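Vamell Table Oil, hard-drying, for light wood

Vamell is an oil for indoor tabletops, benches and shelves made from pale wood. It is produced by Brokilholm in small batches and sold in our shop and by mail. The oil goes into the surface and leaves a matt finish, so the grain can still be seen and felt by hand. It contains a small part of white pigment, which slows down the yellow tone that many light woods get after years near a window.

One can holds 490 ml. This is enough for 31 square feet with two coats on sanded wood. Old and very dry tables may need more in the first coat.

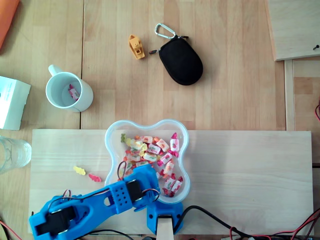

Light wooden tabletop with a clear bowl of sweets.

How to use

Sand the surface along the grain and remove all dust with a dry cloth. Shake the can well, the pigment sinks to the bottom. Put a thin layer with a brush or a cotton cloth and wait 20 minutes, then wipe off everything that the wood did not take. The second coat can follow on the next morning. Please do not put a plate or a vase on the table during the first night.

For seams between boards we recommend the narrow brush Shim, sold separately. With a wide brush the oil collects in the seam and stays sticky for a long time.

Used cloths can catch fire by themselves. Lay them flat outdoors to dry, or keep them under water in a closed metal can.

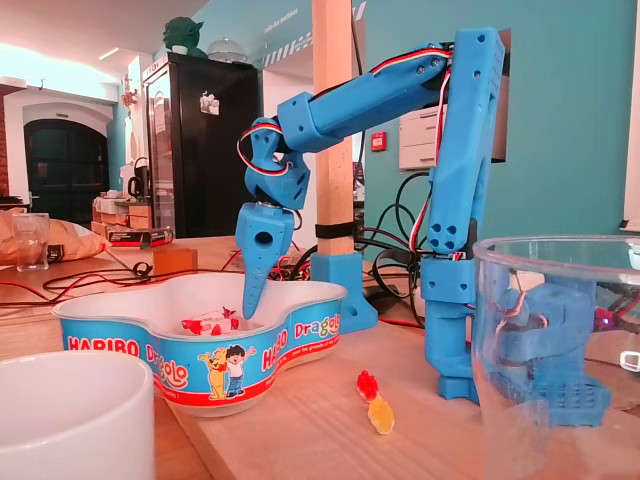 Light wooden table with a Haribo Dragolo bowl.

Care

Wipe with a damp cloth and mild soap. Sugar and fruit juice should be removed the same day. If a ring remains, sand this place lightly and repeat one thin coat. Mereana Ngata from our workshop answers questions about older finishes, please write her which product was used before.

Available versions

Vamell Natural, without pigment
Vamell Light, with white pigment
Sample bottle, 57 ml, both versions

The former product Gedelden is not made any more. Vamell Natural can be used over it after light sanding. Store closed and free from frost, shelf life 2 years.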